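How a Four-Stroke Motorcycle Engine Works

From the Stusodow Museum's pages for young readers

A motorcycle engine turns fuel into motion. It does this inside a metal tube called a cylinder. A part called the piston slides up and down in the tube. Each trip up or down is called a stroke.

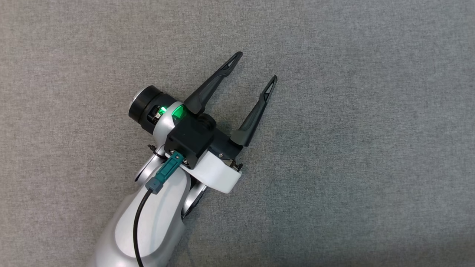

Black gripper fingers open over gray fabric.

Most road motorcycles use four strokes, always in the same order.

Intake. The piston moves down. A valve opens and a mix of air and fuel is drawn in.

Compression. The valve closes. The piston moves up and squeezes the mix into a small space.

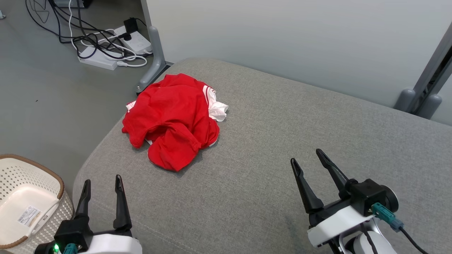 Red and white cloth on a gray surface.

Power. A spark plug makes a spark. The mix burns very fast, and the hot gas pushes the piston down.

Exhaust. A second valve opens. The piston moves up and pushes the burned gas out.

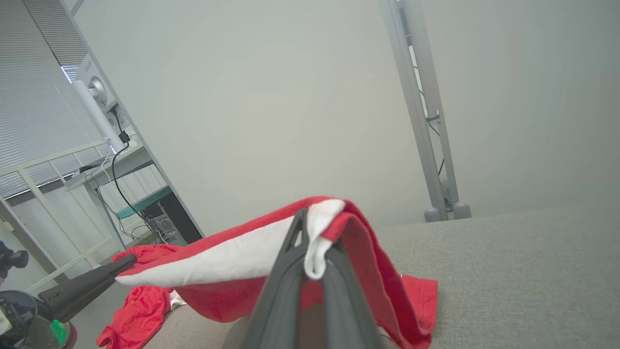
Only one stroke in four makes power. A heavy wheel, the flywheel, keeps the engine turning during the other three.

The piston is joined by a rod to the crankshaft. The crankshaft changes up-and-down motion into turning motion — much as bicycle pedals do for your legs. It turns twice for every four strokes. At 800 turns a minute, a cylinder therefore has 400 power strokes a minute.

Engine size is measured in cubic centimeters (cc). It is the space the pistons sweep in one stroke, added up for all the cylinders. The Zutar single in our main hall measures 401 cc.
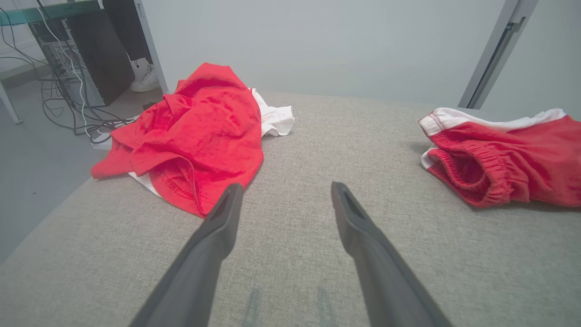 Gripper fingers, with red and white cloth to the left.

Words to know
Cylinder: the tube the piston moves in.
Valve: a small door for gas.
Crankshaft: the shaft the pistons turn.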